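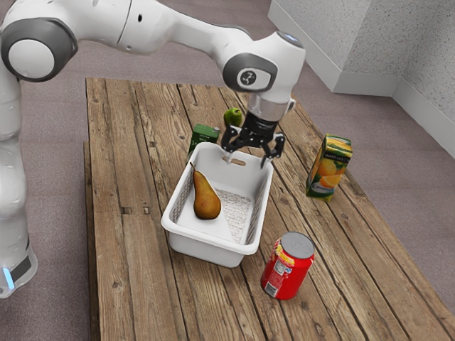 Clascombe Tabletop, simulated split

Version 2 of the set. Maintained by Duyên Quan and Lucía Cifuentes. Questions about labels go to Duyên, questions about the loader to Lucía.

Summary

Clascombe Tabletop is a collection of simulated pick-and-place episodes for training and testing manipulation policies. Every episode is rendered. There is no real-robot data in this split; that is kept in Macedo, under separate terms, and the two should not be merged without re-indexing the task strings.

Episodes: 3417
Episodes with a written instruction: 1399
Camera views per episode: 2
Action space: end-effector pose deltas plus gripper command
Licence: research use only, see LICENCE.txt

What is in an episode

Each episode folder holds the rendered views, a state file and a metadata file. The state file has joint positions, gripper opening and the pose of every object at each step. The metadata file has the random seed, the object list, the instruction (if any) and the outcome flag. The outcome flag is computed from object poses on the last step. It is never set by hand.

Instructions were typed by annotators who watched the rendered episode once, at normal speed. Spelling has been corrected. Wording has not, so the same fruit may be a "pear", "the brown fruit" or "the thing in the tub".

Scene layout

Object placement is sampled anew for each episode from the Udix generator, with a rejection step that discards layouts where meshes intersect at the start. Partial occlusion is allowed and is common around containers. In the basket scenes the rim and the gripper can both hide part of whatever is standing behind, as with the green carton here, while the pear inside the basket stays in clear view. Filtering on visibility should therefore be done per object and per step; a single value for the whole episode will throw away usable data.

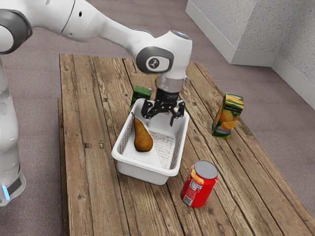
Grasp labels are stored per step as one of open, closing, holding or releasing. They come from the simulator's contact state, so an arm can be close to an object and still be labelled open. With the fingers spread over the basket beside the pear and nothing held between them, the correct label is open. Version 1 used distance to the nearest object and got many of these steps wrong. Models trained on version 1 labels should be retrained.

Known problems

Printed text on cartons and cans should not be used as a target for reading tasks.
Contact labels may flicker for a few steps when a finger touches a container wall.
Some instructions name a colour only. Check these against the object list before using them for evaluation.

Loading

Use the Istix reader, September build or later. Older builds drop the second camera view without a warning. Pass strict=True to stop on missing files.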